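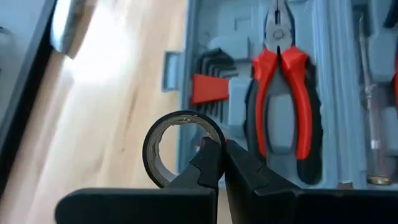
Rhun Jenkins thinks a written rule for how we start a kitting run is overdue, and he'd put it on the wall above the bench and not in the shared folder where it will go to sleep with the others. Fair enough, Rhun, and I'm writing this in the notebook first so that we can argue over it in pencil.

September, a little after 10 in the morning, dual-arm bench, tool case task. I've been going back through the Druvari log, which stands at 3698 episodes now (I'm rather fond of that number, it's been a long summer!), and the ones we throw out mostly go wrong before the arms have moved at all. Someone starts from a slightly different home pose, or someone leaves the speed where the last person had it. So, for the Proditz bench, my draft goes like this. Both arms go home and stay there for 10 seconds before recording starts. Speed cap stays at 300 mm/s for anything with two arms over the same tray, and whoever raises it writes it down here with their initials. One person holds the stop button and does nothing else, which I know is dull, and I have done my share of it.
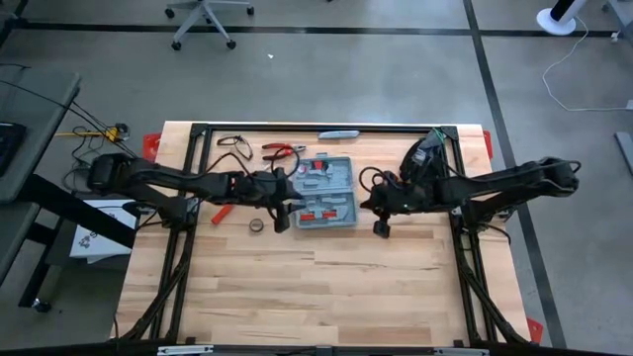 The part I keep going back and forth on is the handover zone. Wegener's old sheet had a 12 cm strip down the middle where only one gripper may be at a time, and I liked that very much for pick and place, but it gets awkward once both hands have work to do on the same case. I'd be happy to say that one arm moves and the other holds still while they share the strip, and leave it there until we have a better idea. Also, please, wipe the fingertips between sets. I forgot twice yesterday.
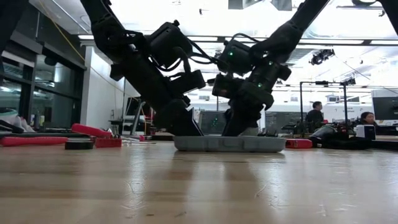 Would the holding arm count as still if it's under force control and drifting a little, Rhun wants to know, and he'd like a limit in millimeters before he signs anything. I don't have one yet. Bradoretti's manual gives a figure for a single arm only, so I'll measure the drift on ours after lunch and pencil it in next to the speed cap.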